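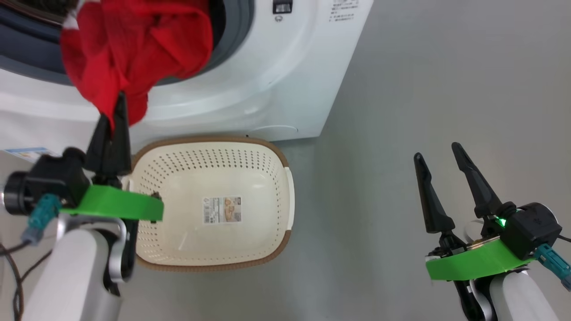

Speaker notes: Email newsletters for small local businesses
Talk for the Brirthorpe business owners' group, 1/17/18
Slot is 47 minutes with questions. Slides are plain, so most of what matters is in these notes.

Slide 1. Title

Say hello, thank Meriem Zaki for setting up the room and the sign-up sheet. Mention that the slides will go out by email afterward to anyone who puts an address on the sheet. Point out that this is also how a mailing list starts.

Slide 2. Who I am

Keep this short. I write and send newsletters for shops and service businesses. I started with one client, a tile store called Cherkaoui, and learned most of this by getting it wrong on their list first. They were patient.

Slide 3. Why email when everybody is on social

Ask for a show of hands: who posts on Facebook or Instagram for the business? Then: who has sent an email to customers in the last month? Expect a lot fewer hands.

Main point: you have a copy of your list. If a social site changes how it shows posts, your reach changes with it and you have no say. With a list you can move to another mail service and take the addresses along. Keep posting too. Use the posts to get people onto the list.

Slide 4. Getting the first names

Where the Cherkaoui list came from:
Paper sheet at the counter
A line at the bottom of each invoice
A form on the contact page of the website
People who wrote in with a question and said yes when asked

That got us nearly 400 addresses by the time we sent the first issue in October. No contest, no giveaway. We did try buying a booth at a home show and collecting cards in a bowl. Those people mostly unsubscribed. They wanted the prize.

Do not add people who have not agreed to it. Someone always asks about the Christmas card list. Answer: write to them one at a time and ask.

Slide 5. What to write about

This is where people get stuck, so slow down.

Tell them to keep a notebook by the phone and write down every question a customer asks. Each question is an issue. The tile store's best one was on how long to wait before walking on new grout. It took the owner half an hour to write and she had answered it on the phone hundreds of times. 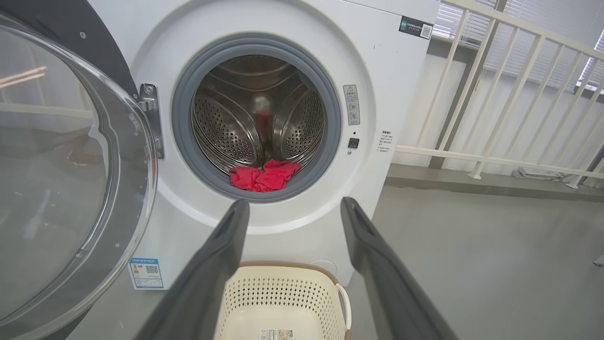 The same goes for service work. Wael Mansour from Pladar is in the audience and said I could use him. His newsletter was all discounts for the first year. Now each issue answers one question and the offer goes in a single line at the end. He gets replies now, and some of the replies are jobs.

Ask Wael if he wants to add anything. Give him two minutes at most, he knows this.

Slide 6. Subject lines

Read the bad ones out loud:
"January Newsletter"
"News and updates from our team"
"You won't believe these savings"

Then the better ones:
"When can I walk on new grout?"
"We are closed the first week of October"
"Which sealer do I need?"

Say what is in the email. Put the important words first, as phones cut off the end. No all caps. One test to suggest: would you open it if it came from a store you had been to only once?

Slide 7. How often

Once a month is fine. Every other week if you have enough to say. Pick a schedule you can keep in your busy season. I have seen people start weekly, send 5 issues and stop for a year, and after that gap readers have forgotten signing up and mark it as spam.

Slide 8. Tools

Keep neutral. I use Tinano because that is what my first client had. Any of the well-known services will handle a list this size. Things to check before choosing one:
Can you export your list any time?
Does it put an unsubscribe link in every email?
Does the email read properly on a phone?
What does the price go to when the list grows?

If someone asks about sending from a regular inbox with everyone in BCC, say no. It lands in spam and there is no clean way to unsubscribe.

Slide 9. What to look at afterward

Open rate: useful for comparing your own issues with each other. Not exact, some mail programs block the tracking.
Clicks: better, if there is something to click.
Replies: what I look at first.
Unsubscribes: a few each time is normal. Don't write to ask them why.

Slide 10. For this week

Put a sign-up sheet on the counter. Write down three customer questions. Answer one of them in an email of 200 words or so and send it to yourself, then read it on your phone.

Questions

Leave ten minutes. Likely ones: legal rules on consent (send them to the FTC page on CAN-SPAM, I am not a lawyer), pictures or no pictures (one or two is fine, the text has to make sense without them), and what I charge (talk to me after).

Collect the sheet before leaving. Return the clicker to Meriem.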